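# Großraumbüro mit Backsteinwand: Leuchtstoffröhren raus oder drinlassen?

**nazmiye_t** schrieb am 9. November 2025

Hallo in die Runde,

ich lese hier schon eine ganze Weile still mit und habe jetzt selbst ein Anliegen (wird etwas länger, holt euch ruhig einen Tee). Wir sind im April in eine alte Etage gezogen: Backstein, große Fenster, weiße Decke mit offenen Balken, eigentlich ein Traum. Nur das Licht! An der Decke hängen Leuchtstoffröhren, lange und kurze durcheinander, teils schräg zur Raumrichtung, so wie es den Vormietern eben gerade passte. Morgens ist es wunderbar, aber sobald es draußen dämmert, wird der Raum flach und bläulich, und zwei Kolleginnen klagen über Kopfschmerzen.

Der Vermieter hat nichts gegen einen Umbau, zahlt aber nichts dazu. Mein Budget liegt bei 2000 Euro. Ein Elektriker hat uns 3361 Euro für neue Pendelleuchten angeboten, mit Montage. Was würdet ihr machen?

Liebe Grüße
Nazmiye Taşdemir

---

**backsteinfreund62**

Willkommen, Nazmiye! Schöner Raum, nach allem, was du erzählst, und du wirst ihn noch lieb gewinnen, auch im Winter. Ich würde die Röhren hängen lassen und nur die Leuchtmittel tauschen. In unserer Werkstatt haben wir das vor Jahren so gemacht, von Kaltweiß auf Warmweiß, und meine Frau fragte am selben Abend, ob wir gestrichen hätten.

Vorher bitte nachsehen, welche Vorschaltgeräte drin sind. Davon hängt ab, welche LED-Röhren überhaupt passen.

---

**Sekar Lubis**

Da muss ich leider ein bisschen widersprechen, lieber backsteinfreund. Warmweiß in der Werkstatt ist gemütlich, aber wer den ganzen Tag am Bildschirm sitzt, wird davon am Nachmittag müde. Ich würde bei 4000 Kelvin bleiben und lieber dafür sorgen, dass das Licht nicht nackt von oben kommt. Eine weiße Decke ist doch ein Geschenk! Zwei, drei Stehleuchten, die nach oben strahlen, und der ganze Raum wird weicher. Wir haben die von Plelta, die sind keine Schönheiten, aber man kann sie dimmen und sie brummen nicht.

Und die Backsteinwand unbedingt mit anleuchten - Backstein schluckt sonst abends alles weg und man sitzt vor einem dunklen Loch.

---

**nazmiye_t**

Ihr seid ja schnell, danke euch beiden! Vorschaltgeräte: keine Ahnung, ich steige morgen mit der Leiter hoch und schaue nach. Die Idee mit der Wand gefällt mir sehr, darauf wäre ich nie gekommen. Stehleuchten machen mir nur wegen der Kabel ein wenig Sorgen, wir haben genau 5 Steckdosen auf der Fensterseite und die sind alle belegt.

---

**lampenlotte**

Bitte nicht selbst an den Vorschaltgeräten herumschrauben, nur gucken! Und vorher Sicherung raus.

Ansonsten bin ich bei Sekar, was die Decke angeht, aber bei der Farbe halte ich es mit backsteinfreund. 4000 Kelvin an rotem Stein finde ich ganz scheußlich, das sieht aus wie Bahnhofsunterführung. Nimm dir eine einzelne Röhre zur Probe, häng sie eine Woche über den unbeliebtesten Platz und lass die Leute abstimmen.

---

**Sekar Lubis**

Bahnhofsunterführung, na danke, bei mir zu Hause hängt genau das im Arbeitszimmer ;-) Aber die Probewoche ist ein guter Vorschlag, da gebe ich dir gern recht.

---

**backsteinfreund62**

Probewoche, bin dabei. Wegen der Kabel: An offenen Balken lässt sich eine Stromschiene ganz ordentlich entlangführen, wenn der Vermieter mitspielt. Das macht dann aber bitte der Elektriker. Frag ihn doch, was nur die Schiene kostet, ohne seine Pendelleuchten.

---

**nazmiye_t**

Das mache ich, er kommt sowieso noch einmal vorbei. 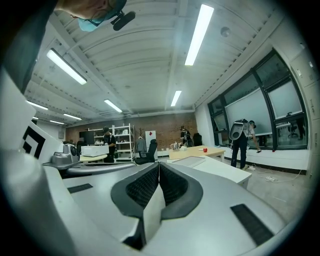
*Unser Büro mit den alten Röhren, hinten Backstein, rechts Fenster*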